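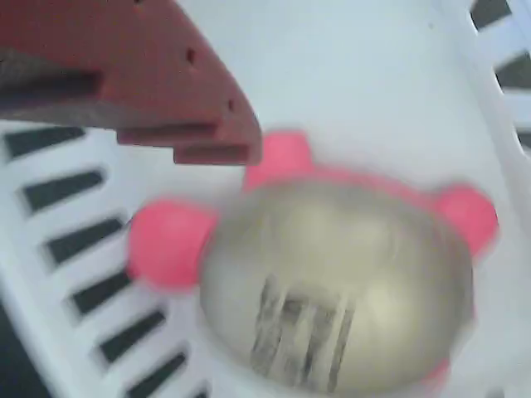 Toy Rotation: Frequently Asked Questions

Jita Home Notes > Kids' stuff > FAQ
Last updated in October

What is toy rotation?
You put most of the toys away, leave a few out, and swap them every so often. The idea is that a child with fewer toys in reach plays longer with each one. That's the whole method. Anyone charging you for a longer explanation is charging you for the adjectives.

Does it work?
It depends what you mean by work. Your floor will be clearer, because there is less stuff on it. Whether your child will play more deeply, focus better or sleep longer is a much bigger claim, and I'd want to see more than before-and-after photos of a shelf. In our house the first week of a swap went very well and the second looked a lot like every other week.

How many toys should be out at once?
Pick a number you can pick up in ten minutes. I've seen guides that insist on eight, and others that insist on twelve, and neither says where the number came from. One of them counts a set of blocks as a single toy and a set of toy food as fourteen.

How often should I swap?
Most plans say every two weeks. We lasted three months on that schedule before it slid to "when somebody complains." I can't say the results changed. If a toy is still being played with, leave it alone, whatever the calendar says.

Do I need the Rurkex bins?
No. The Rurkex starter set is 3 bins, a lid for each and a sheet of stickers, and it costs $81 before shipping. They're decent bins. They stack, and the lids stay on if you carry them by the bottom. They also hold exactly what the same size of bin from the discount store holds, and a cardboard box in a closet does the job for free until it gets damp. The stickers peel.

What about the Kartha app?
It asks you to photograph every toy, sort each one by "skill area," and then it tells you what to put out. I gave it a fair try. Entering our toys took most of an evening — 113 entries, after I gave up on listing the small cars one by one — and its first suggestion was two puzzles and a drum. I could have come up with that. The free version also stops at one child, and you don't find that out until you've set up the first.

The Kartha site says children gain 1,440 extra minutes of focused play. Is that true?
That's 24 hours, which sounds less impressive, so you can see why they went with minutes. The page doesn't say over what period, compared with what, or who held the stopwatch. I wrote and asked. The reply was friendly and contained a discount code.

Will my child notice that toys are missing?
Some will, right away, and they'll name the one thing you were sure they'd forgotten. Give it back. A hidden favorite makes for a bad bedtime. Don't put comfort toys into the rotation at all, even if the plan you're following has a slot for them.

What if I have kids of different ages?
Then the neat version falls apart. The older one's small parts can't be out when the baby is on the floor, so you end up sorting by safety first and everything else second. I keep the small-piece sets on a high shelf and bring them down at nap time. I wouldn't call that rotation, though the books do.

Is it okay to just get rid of some toys?
Yes, and I suspect this is what many people want when they start looking up storage. If something has gone through two swaps untouched, it can go. Check it for broken parts and open battery covers before you pass it on.

Is the Hullodska workshop worth going to?
I went to one. The first half was the same material as the free handout, and the second half was a talk about baskets. The coffee was good and I met two parents on my street. If you want the company, go. If you want the method, read the first answer on this page again.

Do you get paid for any of the links on this site?
No. I bought the bins with my own money and returned one of the lids, which was cracked. The refund took longer than the rotation did.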